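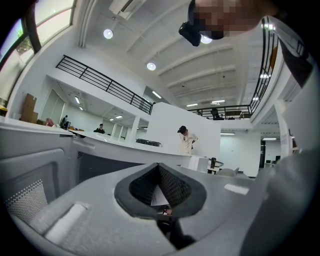 4 min read

Call for participants: does standing up at work do anything for you?

We are looking for 68 people who work at a desk to take part in a twelve-week study of sit-stand desks. Half will get one. The other half will keep the desk they have and fill in the same forms, and we need that second half just as badly.

I should say up front that I don't think the desks do much. I have read the sales material from a good many makers, and most of the claims rest on small groups, short trials and people who had already decided they liked the thing. One leaflet on my shelf promises more energy, better sleep, fewer sick days and "a sharper team." The survey behind it ran for nine days and asked only people who had bought the desk.

Wycliffe Langat, who shares the running of this study with me, stands at his desk all morning and thinks I am wrong. We agreed on the method before we agreed on anything else, and neither of us gets to see the results until the last form is in. Peninah Mugo holds the data until then.

Who can apply

You should be 18 or older and spend at least five hours of a normal workday at a desk. It can be at home or in an office. You need to be able to stand for 20 minutes at a time without pain. If you have had back, hip or knee surgery in the past year, please wait for a later round.

You should not already own a sit-stand desk. That includes the kind that sits on top of a regular desk, and yes, it includes the one you bought and don't use.

We would like to hear from people who expect to love the desk, people who expect to hate it, and above all people who have never given it a thought. Our first notice drew 401 replies, and nearly all of them were from people who already wanted one. That is a fine mailing list for a furniture store. It is no good to us, so we are starting over.

What you would do

Come to our office at Athumani House for one visit at the start and one at the end. Each takes an hour and a half. We measure blood pressure, ask you about aches and sleep, and have you do a dull proofreading task. It is meant to be dull.

In between, you fill in a short form at the end of each workday. It takes three minutes if you don't argue with it. Twice during the study you will wear a small activity tracker on your thigh for a full week, showers included. Some people find the tape itchy.

We don't tell you how long to stand. If you get a desk and never raise it after the second week, keep filling in the form and tell us so. Please don't stand more to be nice to us. I suspect a lot of earlier studies were spoiled that way.

What you get

$100 once the final visit is done, and bus or parking costs for both visits. If you drop out before the end you will be paid for the visits you came to. Desk users may keep the desk. Everyone else may have one afterward if they still want it, and I'll be curious how many do.

The desks are plain ones bought at full price from Vinach. They have no say in the study and will read the results when everybody else does. We were offered a free set by another maker, with a request to look over the report before it went out. We said no.

What could go wrong

Sore feet, mostly. Some people get a stiff lower back in the first days of standing. You can stop at any time without giving a reason. The forms are stored under a number and not your name, and your employer gets nothing from us, even if they ask nicely.

How to apply

Write to Nyokabi Kimaro at the study office with your age, your job, the hours you usually sit, and one line on what you think the desk will do for you. "Nothing" is a perfectly good answer. Don't send medical records at this stage.

Applications close at 5 p.m. on the last working day of December. Groups are drawn by lot, and you can't ask for one or the other. If your office wants to sign up as a team, each person still has to write in separately, and a manager may not do it for them.

Gitau Mrema
Study lead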